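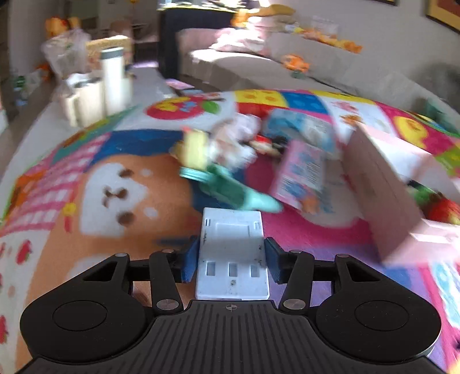 Molleo Patchwork Play Mat, reviewed after 17 weeks on the floor
By Gwawr Yorath
9 Oct 2020

I wanted the gray one. Molleo does make a gray one, with a tasteful line of hills along one side, and I had it in my cart for most of an evening. Then my son saw the one with the chick on it, and our living room has been magenta ever since.

The patchwork mat is squares of color so bright that the couch looks ill beside it. There's a big orange-brown animal face with a white muzzle, which I call the bear and my son calls Kevin. There's a yellow chick, a red thing with green leaves that we have agreed is an apple, and a pink-and-white checkered patch, where I suppose the designer sat down for a rest.

As a mat, it's good. It lies flat, which our old Kukau never did (the corners curled up like stale toast and I tripped over every one of them). Crackers wipe off. Yogurt wipes off if you get to it the same day. Marker leaves a faint shadow, so Kevin has a bit of a past now.

It's thick enough that a dropped block lands with a thud and the neighbors downstairs have stopped sending up notes. My knees give it a solid pass too, and they complain about everything.

My main gripe is that toys vanish on it. Put a yellow block down on a yellow square and you'll find it with your foot. Mint green shows up pretty well and so does anything white and fuzzy, so if you're buying presents for this household, please plan accordingly.

Folding it is a two-person job that the Molleo leaflet shows being done by one smiling woman. I gave up after 15 minutes and slid the whole thing behind the Daltholm bookcase, still half open. It also smelled like a new shower curtain for the first week.

Would I buy it again? Yes, grudgingly, and I'd get the same one. We tried the gray at my sister's place and my son walked around it.

Four stars. The missing one is for the couch.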